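六月工作记录:室内盆栽浇水量对比(Cascombe 配土)

阅读时间:4 分钟

记录人:Tanko Onyeka

绿叶盆栽摆在白色桌面上,旁边是叠叠杯玩具。
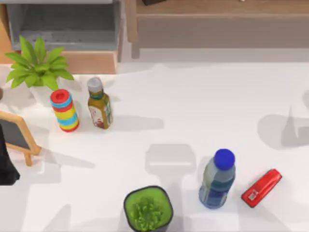 一、起因

办公区的绿植上个月黄叶偏多,底层叶子先黄,叶尖发褐。之前大家各浇各的,谁看见土面发白就浇一杯,没有记录。现在统一由我浇,先跑一轮对比,看看是水多还是土的问题。

二、配土与称重

两组都用同样大小的塑料盆,盆底五个孔。A 组用原来的泥炭土,B 组用 Cascombe 的配方,泥炭、珍珠岩、松树皮按 5:3:2。珍珠岩先过筛,细粉不要,戴口罩。

浇透后沥二十分钟再称:
A 组 1 号盆:1,960 克
B 组 1 号盆:1,957 克

两盆只差三克,开始时装盆的量是按湿重凑的,所以接近正常。干土重没有单独称,下一轮补上。

三、浇水

A 组每次 306 毫升,隔四天。B 组同量,隔六天。水用隔夜的自来水,上午九点前浇完。B 组第二次浇的时候水下得很快,托盘里积了一层,倒掉了,没有量。下次托盘里的水也要量,不然不知道留在土里的是多少。

四、目前看到的

A 组到第四天,手指插进两个指节仍然是潮的,盆底有一点酸味。B 组第六天表层三厘米全干,下面微潮,新叶没有发软。A 组 2 号脱盆看了一下,外圈根有几条发褐,一捏就脱皮,剪掉后用原土装回。这一盆后面的数据单独列,不并进 A 组。

湿度计的读数不太可信,同一盆换个位置插,差很多。Rosow 那支探针短的更明显。暂时以称重和手指为准。

五、待办

- A 组改成隔七天,水量不变
- 补称干土重
- 窗边那排转盆,每周转四分之一圈
- 松树皮剩 838 克,够再装一批小盆,大盆要等补货
- 肥先停,等新叶展开再说

评论(3)

Ibrahim:松树皮是发酵过的吗?我们这边用生的,头一个月叶子也黄。

Tanko Onyeka:袋子上写的是发酵过,不过闻着还有点生味。我留一小袋,浇湿了放两周看看。

Avano:转盆那条能不能贴个标签在盆沿上,我上次转反了。

联系我们 | 版权所有,转载请注明出处 | 返回顶部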